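Wistis Planner 2 – grasp and motion planning for single arms

Sold by Furodard. Page last changed Fri 11 April.

What it does
Wistis takes a scene, a target object and a goal pose, and returns a joint path. It comes with a grasp sampler, a collision checker and a replay tool. Our older planner, Mazza, did most of this too, so read the next part before you pay for an upgrade.

What we measured
We ran 554 simulated pick requests in cluttered tabletop scenes. The planner returned no path for 54 of them. Those are simulator numbers. We would not trust anyone who quotes them as a forecast for a real cell, and that includes our own sales sheet, which did so until October.

Thin, flat parts are still the weak spot. The sampler likes to come in from straight above, and the fingers end up very close to the table. Raise the clearance setting and you lose grasps; lower it and you are betting on your calibration.

See-through objects
The simulator knows where a translucent bowl is. Your depth camera may not. Wistis has no fix for this, whatever the word "perception" in the old brochure suggested.

Replay view
Steps through a saved plan with shadows and full arm geometry turned on. Handy for finding bad grasps – less handy for judging contact forces, which it does not show.
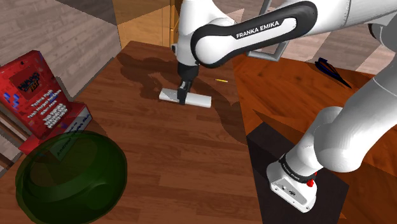 License and limits
One seat costs $400 a year, with a 30 day trial. The Clema importer is extra. Two-arm planning is not supported.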